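Chapter 8
Floor Marking and Zone Layout

8.1 Purpose of the chapter

A floor plan on paper has no effect on a room until it is transferred to the floor. This chapter covers the transfer: choosing a marking material, establishing reference lines, laying the tape, and keeping the result legible over its service life. Painted and inlaid markings are treated in Chapter 9. The discussion is limited to adhesive tape on interior floors.

Three terms are used throughout. A zone is an area of floor reserved for one use. A boundary is the line that separates a zone from whatever adjoins it. A datum is a fixed line or point from which all boundaries are measured. Beginners tend to measure each boundary from the last one laid, and the errors add up. A layout drawn from a single datum does not have this problem.

8.2 The floor as a substrate

Tape performance depends more on the floor than on the tape. Sealed concrete and sheet flooring give full contact across the width of the adhesive. Textured surfaces and low-pile carpet give partial contact, and the bond is weaker in proportion. In the Stormont layout, used as the worked problem at the end of this chapter, the same tape was specified for both kinds of surface and had to be replaced on one of them within 2 months.

Color is the second consideration. A marking is read by contrast, and a speckled floor lowers the contrast of any narrow line laid on it. Yellow against gray remains the usual choice. White is acceptable on dark floors but soils quickly.
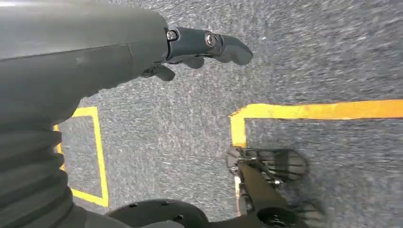
Heitmann objects that color is given too much weight in treatments of this kind, and that a line of the wrong width will be missed whatever its color. The objection is fair for long sight distances. In small rooms, where the reader of the line is seldom more than a few steps from it, width can be held constant and color allowed to do most of the work.

8.3 Line width and corner form

The exercises in this chapter use a tape width of 100 mm for main aisles and half that for interior divisions. Corners may be butted, overlapped or left open. A butted corner is the neatest and the slowest to lay. An overlapped corner leaves a raised edge that wheels will catch. An open corner, in which the two strips stop short of meeting, uses the least tape and is adequate where the zone is already understood by those who use it.

Boundaries should be laid in long runs and trimmed afterward. Tape stretched during laying will shrink back and lift at the ends.

Problem 8.1 asks for a tape schedule for the Stormont room, which has a total boundary length of 1115 m. State the datum used and list main aisles separately from interior divisions.

Comments

Patov: Should the overlap allowance in 8.1 be added before or after trimming waste? The answer key seems to do neither.

Sternadell: Before. Also, 8.3 should mention rounding the cut ends. Square ends peel first on carpet.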